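Hellar Household Handling Trials
Station Inspection Checklist with Comments, May
Task group: Textiles, removal from container and laying out
Inspector: Algirdas Kazlauskienė
Station lead: Huguette Huet

Scope

This checklist applies to the bench station used for the towel task. It records the condition of the work area and equipment, and it carries the inspector's comments on whether the task may be passed to the Boremis automatic arm for unattended trials. Items are marked Pass, Pass with comment, or Hold. A Hold on any item in Section 3 prevents unattended running until the item is cleared in writing.

Section 1. Work area

1.1 Tabletop stable and level. Pass.

1.2 Container suitable for the task and free of sharp edges. Pass. The translucent bin has rounded corners and a dark gray rim.

1.3 Floor clear within the operator's standing area. Pass with comment. Cables cross the carpet on the right side of the station. They are to be routed behind the posts or covered before visitors are admitted.

1.4 Emergency stop within reach of the operator's seat. Pass. Tested at 9:40 a.m. and again after lunch.

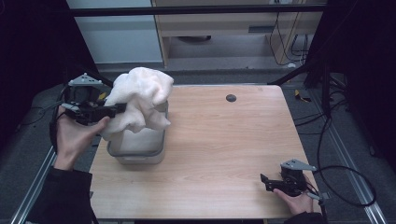

Margus Luik

Comments on the task, entered by the test engineer at the inspector's request.

A towel bunched in a bin remains one of the harder household items on our list. The grip on a corner is the first decision, and a person makes it without thinking. With one gripper holding the corner and the other held open to the side, an operator can choose the moment to bring in the second hand. The automatic arm does not yet choose that moment well. In the last series of 100 attempts it completed 17 without help. Most of the remaining attempts ended with two layers pinched together, or with the bin dragged along by the towel.

I would not describe this as a failure of the program. Rigid items from the Gosberg kitchen list are handled reliably enough that we have stopped logging them one by one. Cloth is a separate matter, and the household that buys a machine to deal with laundry will judge it on cloth.

Section 2. Operator and hand-held equipment

2.1 Operator briefed and signed in. Pass.

2.2 Sleeves fitted and clear of moving joints. Pass with comment. Cuffs should be checked at each change of operator.

2.3 Cable slack sufficient for full reach with both hands. Pass. Slack on the right is generous and could be shortened.

2.4 Rest break taken as scheduled. Hold. The log shows one session that ran past its break. Lorcan Scanlon is to correct the schedule.

Section 3. Grippers

3.1 Brackets tight. Pass.

3.2 Fingers open and close without binding. Pass.

3.3 Finger pads secure and in serviceable condition. Pass with comment. Pads are inspected every 600 closures and replaced at 2,000, or sooner if the inspector so directs. The edges take the most wear, particularly in towel work, and any fraying along the top of a pad is to be entered in the log.

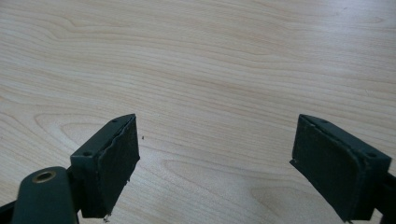
Wear of this kind matters more to the machine than to the operator. A person who feels a corner begin to slip will tighten the grip or take a fresh one. The arm's present software closes to a set width and assumes the pad is whole. Until that changes, a worn pad should be treated as a fault in unattended running, even where it would be acceptable for hand-held work.

3.4 Table wiped before each session. Pass with comment. Small specks of debris are to be removed and not brushed toward the grommet hole.

3.5 Spare pads on hand. Hold. The Aerts order has not been received.

Finding

The station is approved for hand-held work, subject to correction of item 2.4. Unattended running of the towel task is not approved. Povilas Jaunzems has asked whether a limited trial with a supervisor present could go ahead in the meantime. The inspector has no objection, provided that new pads are fitted first and the supervisor remains at the emergency stop throughout.

Signed copies to the station lead and the test engineer.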